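Section 3. Préparer l'achat et le budget du poste de manipulation de textile

Cette section s'adresse à la personne qui rédige la demande d'achat. Remplissez la fiche Hurau avant de contacter le fournisseur. Chez nous, Samira Geagea relit toutes les fiches avant le mois de février.

3.1 Définir le besoin

1. Notez le type de tissu, ses dimensions à plat et son poids.
2. Indiquez si la tâche demande un bras ou deux bras.
3. Choisissez la pince d'après le pli le plus fin à saisir — pas d'après la charge maximale du catalogue.
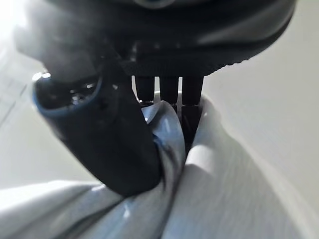 Fig. 3-1. Prise d'un pli de tissu bleu clair par la pince.

4. Demandez un essai avec votre propre tissu. Prévoyez 100 prises par type de tissu, et notez chaque échec.

Attention : un essai fait seulement avec le tissu du fournisseur ne suffit pas pour valider la commande.

3.2 Prévoir la place et les câbles

5. Mesurez la zone avec les deux bras étendus, et ajoutez 200 mm de chaque côté.
6. Faites valider le plan par Lutz Oltmanns (site Omholm). 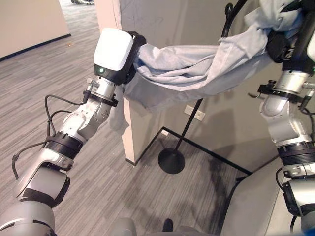
Le budget des accessoires est souvent oublié dans la première version de la demande. Il comprend les câbles de rechange, les colliers, les supports de poignet et les vis. Pour les câbles, regardez le bras gauche : ils forment plusieurs boucles à l'extérieur, du poignet jusqu'après le coude. Ces boucles prennent de la place, il faut donc les compter dans la largeur du poste. Comptez aussi la prise murale la plus proche et la longueur de rallonge nécessaire.

7. Inscrivez les accessoires sur une ligne séparée, code 19.
8. Réservez 1000 euros pour les pièces d'usure de la première année. Au site Sulemana, la dépense réelle était un peu plus basse, mais Dzifa Lamptey conseille de garder ce montant.

Note : le mobilier et les supports pour poser le tissu ne sont pas inclus dans l'offre Kumex. Ils sont à acheter à part.

3.3 Mains ou pinces

9. Si le poste doit aussi tenir des objets rigides, demandez un deuxième devis avec des mains à plusieurs doigts.
10. Comparez les deux devis sur trois ans, entretien compris. 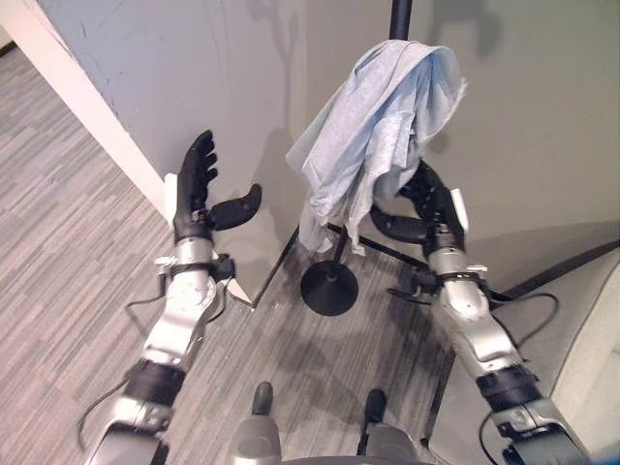

Peut-on commander les pinces maintenant et les mains l'année suivante ?
C'est possible si l'interface du poignet est la même pour les deux modèles. Demandez une confirmation écrite au fournisseur avant de signer, et joignez-la à la fiche.

3.4 Envoyer la demande

11. Joignez les devis, le plan et le relevé des essais.
12. Envoyez le dossier à Kofi Dankwa. Pour un montant hors budget annuel, mettez Angelica Sison en copie.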